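Right, a thread about moving my little blog off Clovetura and onto Randorora, as a few of you asked how it went after I moaned about it on Friday. Short version: fine in the end, but I made a mess of the middle bit.

Background first. I've had the blog five years, mostly allotment stuff and bus routes, and it had got slow. Really slow. I timed the home page on my phone and gave up waiting and made toast.

I'd put it down to photos for ages. I shrank loads of them, which helped a bit, but then I went into the plugins screen and had a proper look. 36 of them! I was using maybe a third.

Two different ones for contact forms. One that made it snow in December. One called Pelupessy that I have no memory of installing and which only seemed to add a share button for a site that closed down.

So I thought, new host, fresh start, only bring what I need. Randorora has a button that says Import and I assumed that'd be that. It isn't quite that.

What the import brings over: posts, pages, comments, categories. What it leaves behind: menus, widgets, redirects, and anything a plugin was keeping in its own table. I lost my whole sidebar and it took me a day to notice, so that says something about the sidebar.
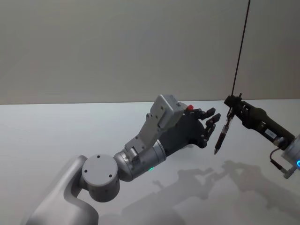
The redirects were the painful part. I changed how my links look back in the early days (dates in the address, then no dates) and the old ones were all being caught by a plugin. No plugin, no catching. About 200 old links went straight to the not found page.

If you're doing this, export your redirects BEFORE you switch anything off. There's usually a csv option hiding under Tools. I'd already deactivated mine, then deleted it, then emptied its leftovers because a box told me it would be tidier.

Got them back from a backup in the end. Backups were handled by Skernska, which I've been grumbling about paying for since the price went up, so I take back most of the grumbling.

Plugins I've kept: backups, spam filter, redirects, one (one!) contact form, and the thing that makes the sitemap. That's it so far. I keep reaching for ones I used to have and finding the theme already does the job.

Two things are still broken. The search box finds pages but ignores posts, and my April archive shows up twice in the list, with different numbers next to it. No idea. If anyone's seen the archive one before, please shout.

Oh, and email! I forgot that my address on the domain was going through the old host too – so if you wrote to me at the weekend and got nothing back, I wasn't being rude, please send it again.

Somebody asked if it's faster now. Yes, loads. Home page comes up before I've put the phone down. The allotment posts with all the pictures are still a bit heavy and I'll do those one at a time when it's raining.

Will add to this thread if I work out the search thing. Leaving the old account running until the end of the month just in case.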